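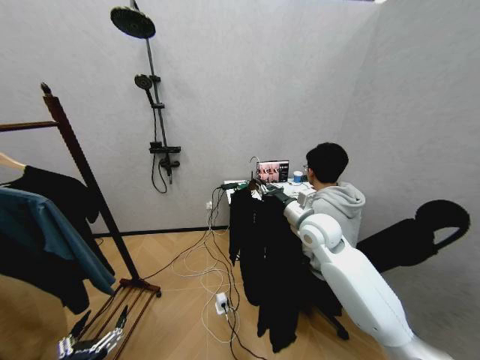
A long black garment on its hanger, held by the robot's right gripper beside the desk.

Price the room before you price the robot

Most equipment budgets I am asked to read begin with the arm. There is a line for the arm, a line for the hands, and then a much smaller line called "sundries". I think the order is wrong, and it costs small firms money every year.

When Plarnalex drew up its plan in November, the first draft had 14 items on it. Hangers were missing, and so were sockets. A machine meant to handle clothes needs a rail, garments of different lengths and colours, and enough floor to turn in. It needs power where the work is done – the far wall is no use.
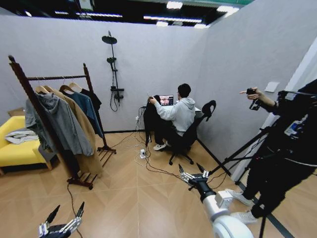 Rack, desk and shower fixture at the back of the room, with cables across the floor.

Look at the floor before you sign anything. Cable covers and longer leads for a room like this came to £322 in the Clulbridge budget, and a second rack with spare hangers to £462. Neither sum would worry a finance office. Both arrived as late requests, and late requests wait.

People need budgeting for too. Someone sits at a laptop, someone else stands by, and their hours belong on the same sheet as the hardware. Kerr leaves them off, and its projects look cheap until the spring.

My advice is to fit out the room first, work in it for a month, and then ask for quotes on the machine.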